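Chapter 6
Folding and Storing Knitted and Jersey Garments

This chapter deals with the care of garments after laundering. It follows the order of work used in the linen room at Brastport, where 900 items may be handled in one week. By the end of the chapter, students should be able to:
find the main seams of a garment before folding it;
hold the cloth at two points and draw it straight;
choose between a flat fold and a rolled fold.

6.1 Handling soft cloth

Light jersey stretches under its own weight. It should be supported at both ends when it is moved, and a bed or a wide table is a suitable surface. A seam is a useful guide, as a fold laid along it is more likely to stay straight. Rolled folds take up less shelf depth and are treated in Section 6.3, on page 136.

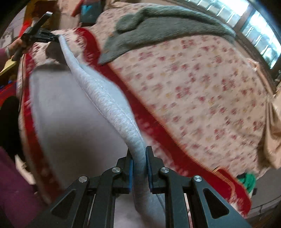 A reader of the previous edition wrote from Flirano that rolled garments had kept well in her drawers all winter, but that she still preferred a flat fold for anything with a collar.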